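Heltby Household Storage Survey — data card

Version 3, last changed 2026-08-26

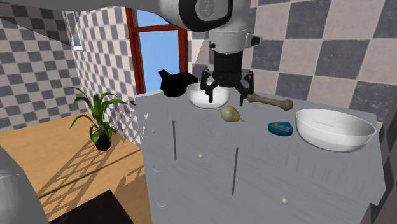
Fadime Avcı thinks the title promises too much, and she told us so before the first release: a survey of what people say they keep in their cupboards is a survey of what people say. We kept the title because the files were already named after it. Her point stands and you should read everything below with it in mind.

What the data is

Answers to a written questionnaire on where households in Heltby keep things in the kitchen and hallway, how often they move them, and how often they can't find them. One row per item mentioned, one household number per form. There are 4,000 rows from 600 households. No names, no street addresses, no ages.

The form had 28 questions. Nine were dropped from the release after we saw how people had read them. Question 14 asked "Do you have enough storage?" and nearly everyone said no, including households that left half the shelf questions blank for want of anything to put there. I don't believe question 14 measures storage. I'm not sure what it measures.

Files

items.csv — the main table
households.csv — household number, number of rooms, rent or own, years at the address
dropped_questions.txt — wording of the nine dropped questions, no answers
recode_notes.txt — how free text was turned into categories, with Remzi's arguments left in

Columns in items.csv

household: number, matches households.csv
item: what the person wrote, spelling fixed, otherwise untouched
category: our label, one of 17
place: drawer, cupboard, open shelf, top of something, floor, other
moved: how many times in the past year, as reported
lost: yes, no, blank

The "moved" column is the one people ask for and the one I trust least. Few of us could say how many times the good colander changed shelves last year. The answers pile up on 0, 2, 5 and 10, which are the numbers people reach for when guessing. Treat it as low, medium or high, if you must treat it as anything.

"Top of something" was added late. Early forms had no such choice and people wrote it in the margin, so the first batch is short on it. Don't compare batches on this column. The batch number is in households.csv.

How it was collected

Paper forms, in April, left at letterboxes and picked up the following week. Promport printed them and did the typing. A second typist redid 800 rows as a check, and where the two disagreed we went back to the paper. Most of the disagreements were over handwriting. A few were over whether a bread bin is a container or a piece of furniture, and those never got settled to Remzi Dağdelen's satisfaction.

Nothing was verified in anyone's home. If a person wrote that the spices are in alphabetical order, the table says the spices are in alphabetical order.

What it's no good for

Any claim that tidier homes are happier, calmer or cheaper to run. There's no question on happiness and no question on money. An early summary by Sezer found a link between open shelves and lost items, and it has been passed around a fair bit. It goes away once you leave out shared houses, where things get lost for other reasons. Please stop citing it.

It's also a poor stand-in for anywhere else. Heltby has a lot of narrow older kitchens, and a cupboard there isn't the cupboard you'd find in Pikum — we tried the form on a handful of Pikum flats and half the questions made no sense to people. Those forms aren't in the files.

Known problems

Household 212 appears twice with different answers. Both were kept.
"Other" under place is too large, and a good part of it is garages.
Blanks in "lost" could mean no, or could mean the person got bored. The column sits near the end of the form, so I lean toward bored.

Changes since version 2

Category "miscellaneous small" split into "fixings" and "unsorted". Colour names in the item column now all use the same spelling. Two rows describing a dog removed.

Corrections go to Fadime or Remzi, with the household number and the row.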